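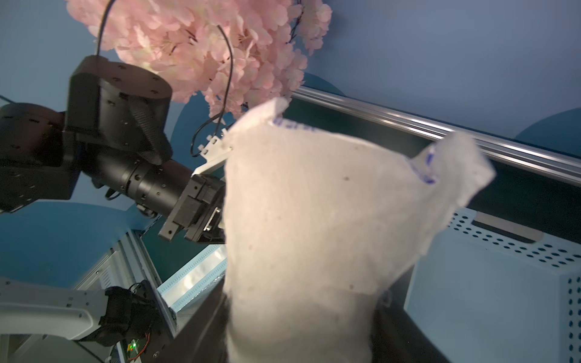
White nonwoven bag, opened at the top, artificial blossoms overhead.

**Ticket:** Bags won't stay open, blossoms won't stay up
**Where:** packing corner, Sastton shop
**Opened:** 9 Jul 2018
**Status:** Open, then closed, then open again, now "watching"
**Priority:** Low (set by the office, which doesn't pack bags)

**Original report**

The white cloth bags for the August gift orders are giving us trouble at the packing corner. They arrive folded flat and would like to remain that way. You open one, reach for the tissue, and by the time you turn around the mouth has sagged shut like it has heard enough. Whoever is packing ends up holding the bag with one hand and doing everything else with the other, including the ribbon, and a ribbon is a two-handed job.

Second problem, same corner: the pink blossom garland hangs low enough that the raised corners of the bag go up into it. Petals come off. Petals go into bags. A customer in Worner emailed to thank us for the "lovely extra touch," so please don't mention this one too loudly.

Third problem, possibly not a problem: specks on the bags. See below.

**Things checked before anyone asked**

- Bags are the right ones. Blue lettering along the top, same as the sample we approved.
- They aren't inside out.
- They aren't upside down. (Asked by the office. Answered politely.)
- Box was stored flat in the back room with nothing heavy on it, unless you count the box of ribbon, which somebody had put on it.

**Entry 1: sagging**

Tried folding the top edge outward to make a cuff. It helps a lot. It also hides the blue lettering, so the bag now advertises nothing. Office says the lettering has to show. Office paid for the lettering, so fair enough.

Tried a cuff on the back side only. Bag leans backward and falls off the bench with dignity.

Tried a sheet of card in the bottom. Does nothing for the top, but the bottom now sits square and the jars from Ernine stop rolling into one corner and clinking. Keeping the card regardless. This wasn't what the ticket was for, but I'll take it.

**Entry 2: still sagging**

Pinching one upper corner and letting the rest hang gives you a decent opening, as long as you don't put anything in it. With soap it's fine. With a candle and a jar, the free side drops and you are fishing around for the opening again. Two corners need holding, or the weight needs to be sitting on something.

Current method, which I recommend to everyone on the next shift:

1. Shake the bag open once, hard. Get a fist down into both bottom corners.
2. Card in.
3. Stand it on the bench before loading. Don't fill it hanging.
4. Jar first, then candle, then soap, then tissue.
5. Clip the top at both corners while you do the ribbon.
6. Take the clips off. We have shipped two orders with the clips on. We'd like those clips back and will not be asking for them.

Packed 16 this way before lunch with only one collapse, and that was the one with the tall Lucero bottle in it. The tall bottle should probably go in a box. I have been saying this since spring.

**Entry 3: blossoms**

The garland was hung for the window display and moved to the packing corner when the display changed, on the theory that it would be cheerful. It is cheerful. It's also where my hands go.

Raised it a little by taking up slack and twisting the stems together. It came back down overnight. Raised it again with garden wire. Holding so far, although the lower twigs still droop in the middle and the bag corners still find them if you shake one open directly underneath. So step 1 above should be done facing the door.

Petals: they're fabric, or something pretending to be, and they don't crumble, so at least there's no dust. When one falls it falls whole. They are also very hard to see against white tissue under our lighting, as the customer in Worner can confirm. Look in the bag before you close it.

Request from the office to "just remove the garland" was received and put to the people who stand there all day. They would like to keep the garland. I've offered to move it back a shelf's width. Waiting on hooks.

**Entry 4: specks**

There are a few small dark specks on some of the bags. First guess was ink from the lettering. Rubbed one with a dry thumb, then with a clean cloth. It didn't smear and didn't move. Second guess was dirt from the back room, but a bag from the middle of an unopened sleeve had them too, so the back room is cleared of all charges.

Best remaining guess is that it's in the fabric. The stuff is slightly fuzzy and it may just come with bits in it. Please don't:

- scrub it (the surface pills up and then it looks like a sweater)
- iron it (somebody tried this at home, and the iron is no longer welcome in polite company)
- pick at it with a pin

If the specks are all on one side, turn that side to the back. If a bag is really peppered, put it in the pile for local pickups, where it will be used by people who know us.

Asked the supplier whether this is normal. Reply: "Thank you for your order."

**Entry 5: closed too soon**

Closed the ticket after a good morning. Reopened the same afternoon when the clips ran out. The clips had been borrowed for chips in the break room. We now have over 40 clips on the bench, in a tin marked PACKING, and a separate bag of clips in the break room marked CHIPS. The system is holding.

**Still to do**

- Hooks for the garland, then move it back
- Cut more card. The current pieces are from old calendar backs and we're down to the last few
- Box for the Lucero bottle, please
- Next bag order: ask for the same bag in a stiffer cloth, and ask to see one before they print the rest
- Wipe the bench. That one's been on this list longer than the list has existed

Leaving this on "watching" until the hooks come. If a bag shuts on you in the meantime, fist in the corners and start again from step 1.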